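What Shapes Do People Trust? A Package Design Survey
Manikandan Kulkarni, Design and Society project report
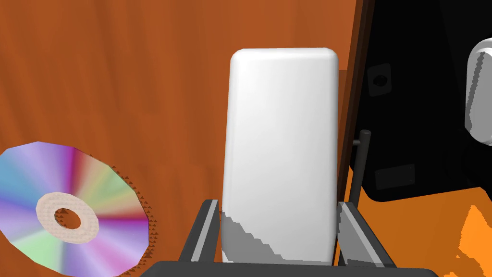 Figure 1. White block with rounded top corners, computer rendering.

I started this project in the shampoo aisle. Why are so many bottles soft at the shoulders, and why do the square ones seem more expensive? I had no idea people had such strong feelings about corners until I began asking!

My survey went to 300 students and parents at Shenoy Hall. Each person got two plain outlines on paper, one with sharp corners and one with rounded corners, and picked the one they would hand to a small child. Then they picked the one they would give as a present. Of the 300, 52 chose the sharp outline for the child, and 96 chose it for the present. I loved that jump (my guess had been that the two numbers would match).

The written comments were the best part. One parent wrote that round boxes "look like they already know you." Several people brought up soap, and a few drew their own bottles in the margin.

Next time I would change the order of the questions for half the group, and use card cutouts so people could feel the edges. I want to try color too, maybe in December if the print room is free.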